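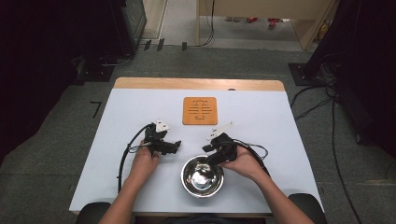 Zenthorpe Plokon: sensor de tiro para baloncesto

El Plokon se fija a la red con dos pinzas y registra cada lanzamiento: ángulo de entrada, desviación lateral y resultado. Los datos pasan por Bluetooth a la aplicación Pascu, disponible en español desde enero.

Lo probé en un aro de pabellón con una base de 1188 tiros, anotados a mano por Binta Iyamu, segunda entrenadora del equipo júnior. La coincidencia en canasta o fallo fue buena en tiro libre y en media distancia. En los triples desde la esquina confunde algunos aros pasados con canastas limpias, sobre todo si la red es nueva y rígida.
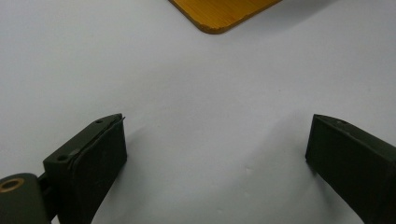 El ángulo de entrada se lee con una resolución de 2 grados, suficiente para comparar series y escasa para corregir la mecánica de un jugador concreto. La memoria interna guarda 1000 tiros sin teléfono; después sobrescribe los más antiguos sin avisar.

La exportación a Gestbridge funciona, aunque pierde las etiquetas de jugador y hay que reasignarlas.

Recomendable para clubes con sesiones de tiro regulares. Para uso individual, el precio me parece alto.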